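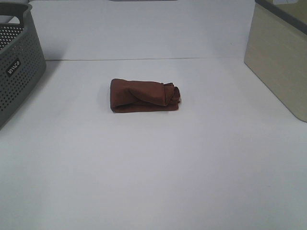
Dyeing Cotton and Linen at Home: Frequently Asked Questions
Homside Fabric Dyes

Which fibers will the dye color?

Homside powder is a fiber-reactive dye. It bonds with cellulose: cotton, linen, hemp, ramie, and viscose rayon. It does not bond with polyester, acrylic, or nylon under the conditions given in the leaflet. Blends take color in proportion to their cellulose content, so a half-cotton, half-polyester sheet will come out at a paler, slightly flecked version of the shade on the packet. Silk can be dyed with the same powder, but the results differ from the shade card and we do not publish a chart for it.

How much fabric does one packet cover?

One packet dyes 200 grams of dry fabric to full depth. Weigh the fabric before washing it. If you exceed the weight, the color will be lighter. For black and navy, use two packets for the same weight.

Do I need to wash new fabric first?

Yes. New cloth usually carries sizing, softener, or spinning oil, and all of these resist dye. Wash hot with a plain detergent, no fabric softener, and rinse twice. The fabric may go into the dye bath damp.

What is fixer, and can I leave it out?

Fixer is soda ash (sodium carbonate). It raises the pH of the bath so that the dye reacts with the fiber. Without it, most of the color washes out. Baking soda is a weaker alkali and is not a substitute at the temperatures used here. One sachet of Dagdag fixer is matched to one packet of dye.

Why do I add salt?

Salt pushes the dye out of the water and onto the cloth. Use plain table salt or coarse salt, iodized or not. Pale shades can be dyed with half the amount.

What temperature should the water be?

Warm to the hand. Very hot water makes the dye react with the water before it reaches the fabric. Cold tap water slows the reaction, and in winter this can leave you with an uneven shade even after a long soak.

My brown came out reddish at the folds. What happened?

Browns, greens, and purples are mixtures. The red component in Rust and Cocoa strikes faster than the blue, so any area that was folded or packed tightly gets a different balance of the two. Use a larger vessel, open the fabric out fully, and stir continuously for the first 5 minutes after adding the fixer — this is the point at which most of the unevenness sets in. Overdyeing with the same shade will reduce the difference but may not remove it.

Can I save a mixed dye bath?

No. Once fixer is in the water, the dye is spent within hours, whether or not there is fabric in it. Dye dissolved in water without fixer keeps for 5 days in a closed jar in the refrigerator. Label the jar and store it away from food.

Can I use the washing machine?

Front loaders are suitable only with the Fluvley machine pack, which contains dye, salt, and fixer in one tub. Do not put loose powder in the detergent drawer. Run an empty hot cycle with detergent afterward.

How should I wash the fabric once it is dyed?

Rinse cold until the water is nearly clear, then wash hot with detergent. Wash separately for the next few loads. Some loose dye in the rinse water is normal, especially with reds and turquoise.

Is the powder hazardous?

The dry powder can irritate the airways and may cause sensitization with repeated exposure. Wear a dust mask and gloves while measuring, and close windows and turn off fans so the powder stays put. Do not use dye pots for cooking afterward.

Where is the batch number?

On the bottom seam of the packet, after the shade code. Packets from batch 1154 onward use the revised leaflet, with the salt quantity given by weight. Older packets give it in cups — both versions produce the same result.

Do you sell to schools and workshops?

Yes, in bulk tubs, through our warehouse in Etham. Tubs are not available in the metallic shades.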